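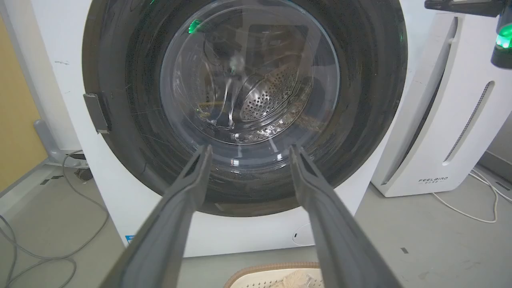 Newsletter > Facilities and Equipment > Laundry Cell

About | Current Issue | Past Issues | Contact

Print this page | E-mail this page

Laundry Cell Returns to Service Following Gripper Replacement

The laundry cell at the Velis building was returned to regular service on 12 January 2019, following the replacement of the gripper fingers and a full check of the wrist camera. The work was carried out by the equipment group of the Runarari Institute under the maintenance plan adopted in December.

The previous fingers had completed 394 door cycles. Inspection found wear at both tips, and the left finger no longer met the door latch squarely. The new pair is dark gray, long and narrow, with a raised ridge along the length of each finger. With the arm in its approach position before the washing machine, the fingers point toward the round door, and the gap between the tips leaves the door in view of the wrist camera. Staff should confirm this view at the start of each shift. If either tip hides the latch on the left side of the door ring, the arm is to be stopped and the finger mount reset.

The door ring and glass require particular attention. The ring shows streaks, scuffs and faint scratches, and the glass returns strong reflections under the room lighting. The vision settings supplied by Lekano were therefore adjusted for the glossy surfaces, and the latch position was taught again from 14 separate arm poses. Both the ring and the glass are to be wiped with a soft, dry cloth every seven days. Abrasive pads must not be used.

The basket station has been kept in its former place in front of the machine. Baskets should be set down with the rim level and the contents below it wherever possible, as raised items may touch the fingers during the approach. Cables on the floor are to be kept clear of the basket and of the path used by staff.

Tightening values for the finger mount are listed on page 32 of the cell manual. The mount is to be checked again after the first full week of operation, and the result entered in the equipment log.

A second cell, in the Roy annex, will receive the same fingers when its present pair reaches the service limit. Questions about either cell should be sent to the equipment desk.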